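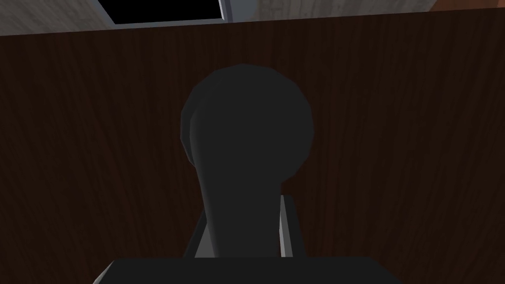 The night I passed 700, I ate cold noodles standing up and told the whole row about it.

We were on the late shift at Verstraete then, in the long room over the ferry office in Kotport, with the radiators knocking and the harbor lights coming through the blinds. My job was doors. Other people had cups, or drawers, or folding, and I felt a little sorry for them! Doors were the best thing on the board. You put the headset on, you took the two handles in your hands, and you were in the house.

Every good run got saved for Clorkent. Clorkent was the learner, and it lived on machines in the basement that I had never been allowed to see. It had never opened a door in its life. All it had was us – the way we reached, how early we slowed down, which side we gave up on first. Comex had ordered 1455 examples by the end of July, and I wanted as many of them as I could get to be mine.

I loved the grip. I know how that sounds. But there's a moment when the fingers come in on both sides and you have to decide how much is enough, and your own hand decides before you do. I used to replay my saves at half speed just to look at that. In run 212 I came in crooked and fixed it with a tiny roll of the wrist, and I had no memory of doing it. My wrist had known something. Now Clorkent would have it too, mixed in with everybody else's wrists.

The supervisor liked clean runs. I liked the ones with a wobble in them. We argued about it by the coffee machine most nights, very happily, and she let me keep more wobbles than she should have.

After the doors came the hallway.

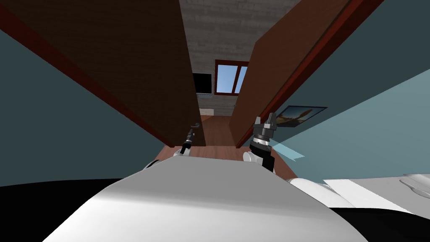 *Both doors open, and the far room past them.*

I always stopped there for a second. The instructions said not to. A pause at the doorway went into the example like anything else, and the reviewers marked it "idle" and sometimes threw the run out. But the window at the far end had such a blue in it. It was past midnight in Kotport, with sleet on the skylight, and I had that blue sky and a brick wall and a wooden floor running up to it. So I stopped. Two seconds, every time, and then I drove on through.

I made 800 before the deadline. The row clapped and somebody threw a glove at me.

A few weeks later they let us watch Clorkent try it alone. We crowded behind one monitor with our coats on. It came up to the first door, a bit too fast, and I said "slower" out loud, and it slowed. The fingers closed. There was the little roll of the wrist, I swear it, and I grabbed the arm of the person next to me so hard that she yelped. The door swung. The second one took a couple of tries and we yelled at it like it was a horse.

Then it came into the hallway with both doors open and it stopped.

"Idle," said one of the reviewers behind us, and wrote it down.

I was counting under my breath. One. Two.

It drove on through, toward the window, and I went back to my chair and put my headset on and asked what they had for me next.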